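Ratness Shared Workroom
Frequently asked questions about the tables, desks and snacks

What is the brown paper on the long table for?
It protects the tabletop and gives people something they can write on. We buy it on a roll and put down a new sheet when the old one gets torn or stained. Please do not peel it up yourself. If it needs replacing, tell Helmi Suominen at the front office.

Why is the paper marked off with blue tape?
The tape divides the table into rectangles so that several people can lay out their things without mixing them up. Use one rectangle at a time unless the table is quiet. You may take 2 if your work is large.

Can I move the tape?
No. If the layout does not suit what you are doing, ask first. Tape that has come loose can be pressed back down or replaced with the dark blue roll in the supply drawer.

Can I eat at the long table?
Fruit is fine. Meals and anything with sauce should be eaten in the kitchen down the hall. Bananas are put out in the brown bowl and anyone can have one. Peels go in the kitchen bin, not in the wastebasket under the desk.
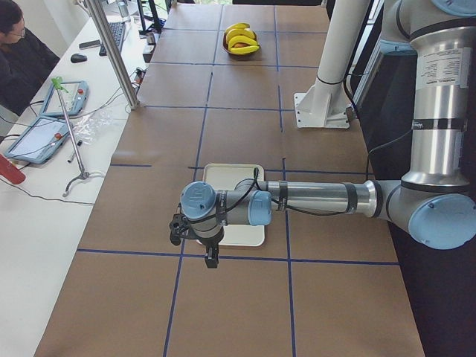 Who pays for the fruit?
It comes out of the general room budget. Chie Morikawa does the ordering. If you would like something other than bananas, send her a note and she will add it when the price is reasonable. Oranges were tried in March and most of them were left over.

What are the white trays for?
Small parts and loose items. A tray keeps them from rolling off the table. Wipe the tray out with a damp cloth when you are done and leave it flat on the paper. Trays do not leave the room.

Can I use the white desk next to the table?
Yes, if no one is signed up for it. The keyboard and mouse stay there. Phones and personal items go home with you at the end of your session.

Are drinks allowed at the desk?
Only in a bottle with a lid. Open cups are not allowed on the desk or the long table.

What should I do with plastic bags and packaging?
Throw them out before you leave. Clean bags can be folded and put in the supply drawer if they are still usable. Markers go back there too, with the caps on.

I left something behind. Where is it?
Items found at closing are put on the shelf by the office door and kept for 40 days. Call extension 1053 and describe what you lost. Larger items are held in the Trallanon storage room, and Helmi has the key.

How do I book the table or the desk?
Use the sign-up sheet at the front office. The longest booking is 3 hours.

Page last updated 18/02/2022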